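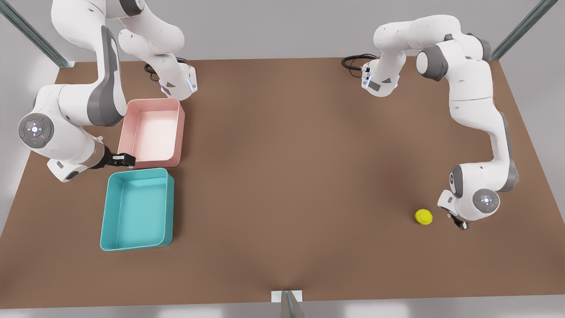
Is the Multier two-arm simulator package worth paying for, or should I just buy one real arm?

Posted by Oana Bălan, Saturday, February 17, 2018

I run an after-school automation club and have talked my way into a budget of 800 dollars, which in robotics terms buys you a firm handshake. The two choices on my list are the classroom license for Multier (simulated two-arm workstation, a set of starter tasks, runs on the computers we already have) or a secondhand Falomo desktop arm with one gripper and a power supply the seller describes as "fine."

I have the Multier trial on my laptop. What I've been playing with is the sorting task, the one with the pink bin, the teal bin and the tennis ball way off on the other side of the table. It looks great. The shadows are nicer than the ones in my classroom. My worry is that the students will learn to be very good at a tennis ball that doesn't exist.

Also, and maybe this is a dumb thing to be stuck on, the arm they call "right" is on the left side of my screen. I spent most of an evening sending commands to the wrong one. Is there a setting for this?

Anyone who has used it with teenagers, please weigh in. Anyone from sales, please don't.

Hok-lam Hsieh

Left and right are the robot's left and right, as if it were sitting across the table from you. The bases are on the far edge, so the right arm is the one by the bins and the left arm is the one over by the ball. There's no setting to swap the names. You can move the viewpoint behind the bases under View, and then everything lines up with your own hands. My students got used to it in one session. I took three.

On the bigger question, I've had the classroom license for two school years and I'd buy it again, with some grumbling.

What you get for the money is turns. With a single real arm you have one student working and the rest of the club offering opinions. With the license everybody has a table of their own, and when somebody drives a gripper straight into the tabletop they click Reset and nobody has to write to the parents. One of my kids ran the sorting task 531 times over a winter. I know because the log keeps a tally and he printed it out.

The sorting task is a better lesson than it looks, too. The ball is on the far side from both bins with a lot of bare table in the middle, so at some point they have to decide whether one arm makes the whole trip or the two arms cooperate. Let them argue about it. Mine settled on having the right arm pull a bin closer by the rim, which I hadn't thought of and pretended I had.

Now the grumbling. Contact is the weak spot. In version 2 the ball either sticks to the fingers like it's been glued or squirts off toward the floor, and the friction slider seems to have been put there for morale. The cables behind the bases are scenery as far as I can tell, so your students won't learn the most important skill in real robotics, which is noticing the cable before the arm does. And the worksheets are written for somebody with an engineering degree and a free weekend. I rewrote all of them.

Ask for the club rate. It isn't on the price page. I paid 80 dollars less than the listed price by sending one polite email.

Szu-yu Ko

get the real arm, kids like real stuff. simulators are just video games with worse music

Hsin-yi Hung

I wouldn't buy either one yet. The trial can be extended to 37 days if you write to support and say you're a school, and that's enough to see whether your group keeps turning up once the novelty goes.

About the Falomo: I owned one. It's a decent little arm, but ask the seller for a video of it homing from a cold start, and ask which gripper it comes with. The early gripper used a belt that's no longer made. I ended up getting replacements from a parts shop called Trilska, who were very nice about it and very slow.

If you do go with Multier, check the graphics requirements against your actual classroom machines and not your laptop. Ours opened the two-arm table fine and then moved it at the pace of continental drift. Turning off soft shadows fixed most of that. You'll lose the nice shadows, sorry.

Oana Bălan

Thank you all. The View thing worked, and I've now put the correct arm into the teal bin on purpose. I've asked support for the longer trial and will send my polite email on Monday. The Falomo seller says the gripper is "the normal one."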